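Flirby share house, my monthly safety walk-through (November)

I do this one with a cuppa in hand, so forgive the rambling. Ticks are at the front and my grumbles come after.

1. Smoke alarms - OK
All 6 beeped when I pressed them. The hallway one took two goes, so it's getting a new battery anyway!

2. Laundry and linen - OK, with a nag
Lint filter was clean (thank you, whoever that was). Dryer vent is clear too. Please don't leave towels piled on top of the dryer while it's going. Fold them, chuck them in a basket and take them with you.

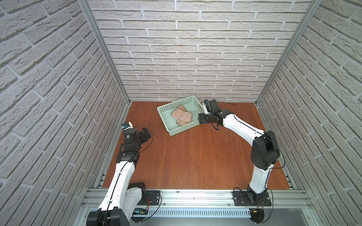
3. Power boards - NEEDS FIXING
Found one board plugged into another behind the telly. Hamdia Asfaw has already pulled it out and ordered a longer one from Mersha. The heater goes straight into the wall, always.

4. Kitchen - OK
Fire blanket is on its hook, extinguisher needle is in the green. I measured from the stove to the curtain and got 35 cm, and I'd still like that curtain shorter. Tea towels live on the rail by the sink, well away from the burners.

5. Tables and benchtops - OK
Mostly I'm looking for wobbles, splinters and anything sticky. Wipe up spills as you go, and a microfibre cloth is plenty for timber.
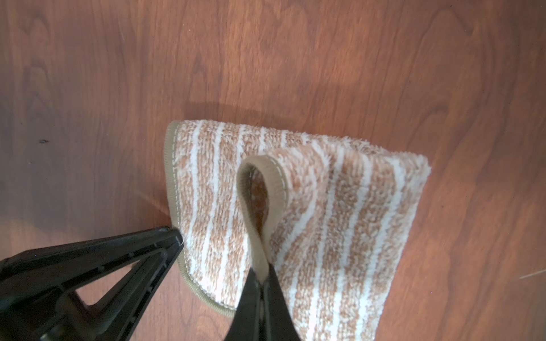
I also had a crawl around underneath to tighten the leg bolts, and two of the chairs at the Bulden Street end could do with new rubber feet, so I've put those on the Jirorent list.

6. Back steps - NEEDS FIXING
Third step is slimy again. I'll scrub it this arvo, but hang on to the rail until then, please!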